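Print this page | E-mail this page
12 shares | 3 comments

Trernska Disassembly Cell: Set-up and Operating Guide

Section 6. Working rules for opened desktop computers

6.1 Scope

This section applies to every Trernska cell used for taking apart desktop towers. It covers the state the tower must be in before the arms are enabled, the placing of parts in the tray, and the rules for people working near the table. It doesn't cover laptops, servers or monitors. For those, see Section 7.

The rules were revised on 7 Nov 2019 by Loubna Filali and replace all earlier printed copies. Remove any older sheet kept at the cell.

6.2 Before you start

1. Shut the computer down and unplug it from the mains. Hold the power button in for a few seconds after the plug is out.

2. Take out every external cable and put it away from the table.

3. Lay the tower on its side on the slatted table with the open side facing up. Check that it doesn't rock.

4. Remove the side panel by hand. The arms must be disabled while you do this.

5. Put the fixture tray beside the tower, on the side away from the drive arm. The tray must lie flat.

6. Clear loose screws, cable ties and tools from the table.

CAUTION: Don't open the power supply unit. It can hold a charge after the computer is unplugged. Neither the arms nor the operator may remove its cover at this cell.

Note: Sheet metal edges inside the case are sharp. Wear cut-resistant gloves for steps 3 and 4 and take them off before handling chips or memory.

6.3 Order of removal

Drives and processor are taken out before the main board is touched. Follow the job sheet for the model if there is one. If there isn't, use the order below.

1. Enable the arms at reduced speed. Use the 100 mm/s setting for all work inside the case. The 400 mm/s setting is allowed only for moves above the table with an empty gripper.

2. Release the processor and place it in the raised pocket of the tray. Nothing else goes in that pocket.

3. Grip the hard drive by its caddy. Don't grip the drive itself.

4. Lift the drive clear of the case before moving sideways.

5. Set the drive down in the place given on the job sheet, then open the fingers. 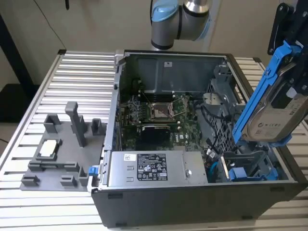 Figure 6-1. Processor in the tray pocket; hard drive held in its caddy.

Note: If a caddy won't come free, stop the arm and back off. Don't raise the grip force above the value on the job sheet. Disable both arms, find what is holding the caddy and release it by hand.

CAUTION: Keep hands out of the space between the tower and the tray whenever either arm is enabled. The arms share this space, and a stopped arm may start again without a sound.

6.4 Working close to cables and sockets

Cables cause most of the stops logged at the Antoniadis site. Some are stiff enough to stay where you put them, others spring back into the path of the gripper. Check them again after every part you take out.

1. Use the wrist camera view to check the space under the gripper before each downward move.

2. Look for data cables that loop over the drive cage. Move them aside or unplug them at both ends.

3. Look for power leads that hang across the board. Tie them back if they can't be unplugged.

4. Keep the gripper away from an open processor socket. The contacts bend easily and can't be straightened at the cell.

5. Come down straight. Don't slide the fingers along the board.

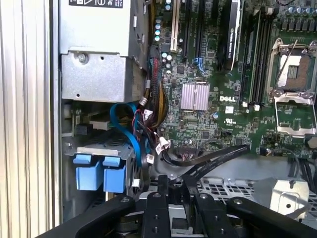

Figure 6-2. Wrist camera view. Check the blue data cable by the drive cage and the open socket before moving down.

Note: If the view is dark or blurred, clean the lens cover with a dry cloth. Don't use solvent. If the view is still poor, don't continue by guesswork. Report it and use the other cell.

6.5 Stopping and restarting

1. Press the stop button on the table frame or on the handheld unit. Either one stops both arms.

2. If a part is in the gripper, support it from below before you release the fingers.

3. Write the reason for the stop in the cell log. One line is enough.

4. Check the tray and the table for dropped parts.

5. Restart at the 100 mm/s setting, even if the stop happened during a faster move.

A person who has not signed the training record may watch from behind the floor line but may not restart the cell. The record is kept by Nawal Ouazzani at the Londelov office and is checked each February.

6.6 Routine checks

Finger pads: inspect at the start of each shift. Replace when worn smooth or after 800 cycles, whichever comes first.

Fixture tray: check the pockets for cracks and grit. Brush out, don't blow out.

Arm joints: listen for grinding during the warm-up routine. Report it the same day.

Stop buttons: test both before the first job.

Spare finger pads and trays are ordered through Rastora, using the part list in Appendix C.

Continue to Section 7: Laptops, servers and monitors

Contact Londelov technical support | Copyright Londelov | Back to top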